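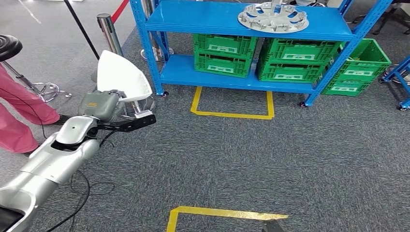
4. Sorting and storage of returned parts

4.1 How parts entered the study

Parts came to us through the return counters of two regional dealers, Stelska and Plasmont. Both companies sell household goods with large molded outer parts, and both take back worn or damaged goods at no charge. Before the study, neither kept a record of what happened to the outer parts after they were taken off. Staff at Stelska told us that most went into a mixed bin behind the counter. At Plasmont they were stacked on shelves until the shelves were full and then sent out with the general waste.

During the study period the two dealers set aside 2590 parts. Each part was given a paper tag with the date of return, the counter where it was handed in, and the color as judged by the person at the counter. We did not ask counter staff to name the type of plastic. A short trial in June had shown that staff guessed when the molded mark was worn or missing, and the guesses were of little use to us.

Of the parts set aside, 1936 had tags that could be read when they reached the sorting room. The rest were left out of the analysis. Most of the unreadable tags came from Plasmont, where the shelves stood near an outside door. The tags there were later put in clear sleeves, but we have not tried to correct for the earlier losses.

4.2 Sorting by form

We first planned to sort by material alone, following Zhong and Forsyth's earlier work on small containers. This did not suit large parts. A flat panel and a deep shell of the same plastic take up very different amounts of room, and the dealers pay for storage by floor area. We therefore sorted each part by form before testing the material.

Three groups were used. Flat parts are those that lie on a table without rocking. Open shells are curved parts with one broad hollow side. Closed parts have a hollow body with only a small opening. Figure 4 shows a white open shell with a pointed, rounded top and a thick rim on one side.

Figure 4. Open shell, white, curved and roughly triangular in outline. The broad smooth face is concave.

Open shells gave us the most trouble in sorting. The shallow ones are hard to tell from warped panels, and two people in the sorting room often disagreed about the same part. Jean Gillies and Gregor Imrie each sorted one batch of 90 parts without seeing the other's results. They placed 31 of them in different groups, nearly always because one had called a part flat and the other had called it an open shell. After this batch we added the table test described above, and later disagreements were settled by laying the part down and pressing on one corner.

Rims also matter for storage. A shell with a rim of even thickness will usually nest inside another of the same kind. A shell whose rim is thicker on one side tends to tilt when nested, and the stack leans more with each part added. We recorded rim type on the tag from the second batch on -- the first batch has no rim data and is left blank in Table 3.

4.3 Color and surface

White parts made up the largest color group at both counters. Dealers gave them the lowest resale value, even when the surface was sound, on the grounds that buyers notice yellowing on white before they notice anything else. To check this we compared each part with a set of printed color cards under the same lamp. The cards were replaced whenever they became marked.

Surface wear was scored by hand and eye. The person sorting ran a thumb along the widest smooth area and noted scratches that could be felt. Scratches that could be seen but not felt were noted separately. We had expected the two scores to move together. They did so for flat parts but not for open shells, where the hollow side was often clean and the outer side worn. For that reason shells were given two surface scores, one for each side, and the lower one was used in the comparisons in Section 5.

4.4 Storage

Sorted parts were kept in open racks in a rented unit on the Niven site. The unit has no heating. Gráinne Mac Giolla kept a weekly log of the temperature near the top and bottom of the racks, and the last entry used here is from 1/26/18. Flat parts were stood on edge, closed parts were placed in single rows, and shells were nested where the rim allowed it.

Nesting saved floor space but made it slower to find a given part. When a buyer asked for one shell from the middle of a stack, the whole stack had to come down. Britov, the only buyer that placed regular orders, asked us to stop nesting the parts it was likely to want. We did this for its orders only. The added floor space is counted as a storage cost in Section 5, and the time saved in picking is reported with the labor figures.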